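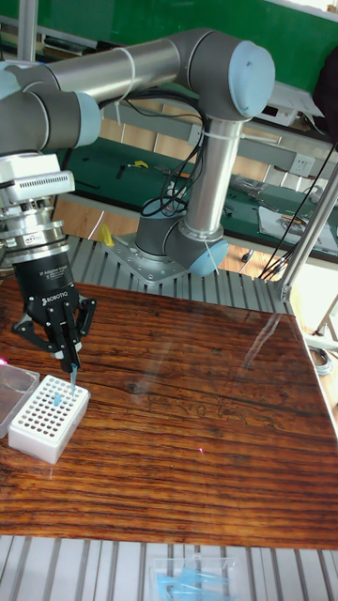

A blue pipette tip held above the rack on the wood-grain bench.

Pipette Tip Racks: Revised Handling Guidance

The Deranora Laboratory Services Office has revised its guidance on the storage and reuse of pipette tip racks. The guidance takes effect in October and applies to all shared benches in the Berkama Building.

An internal review found that 279 racks had been returned to the supply room partly filled. Together they held 2,611 tips, which could not be reissued under the present rules. Users are asked to finish an open rack before requesting another and to keep its lid within reach of the bench. 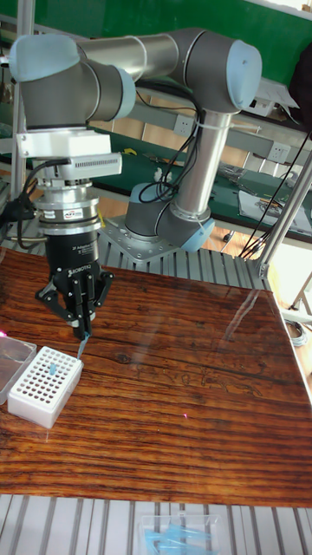
Tips should be lowered into the rack upright and released only when seated in the hole. A tip that meets resistance should be withdrawn and tried again. Forcing it may bend the point and affect later measurements.

Any tip that has touched the bench is to be discarded, including tips that look clean. It must not be placed back in the rack. 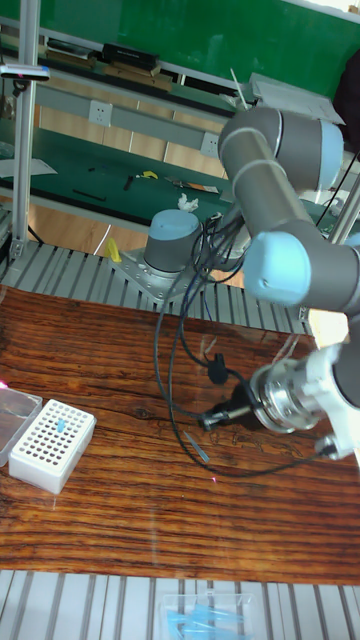
A clear tip on the tabletop, with the white rack to the left.

"The cost of one tip is small, but the cost of a repeated assay is considerable," said Samira Rawashdeh, who supervises laboratory supplies. She asked groups to review the guidance with new members before they begin bench work.

Replacement racks may be requested at the supply window in Room 594. Each group may hold no more than 3 open racks at a time.

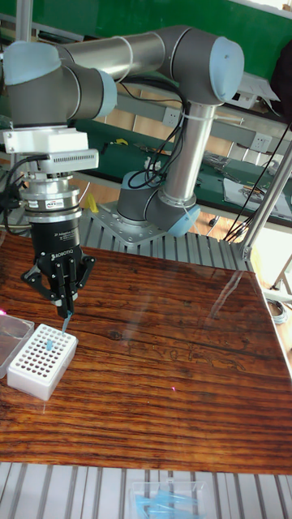 Supply Window Hours

The window is open from 9 a.m. until noon. Requests for unopened cases should be sent to the Ostapchuk Annex.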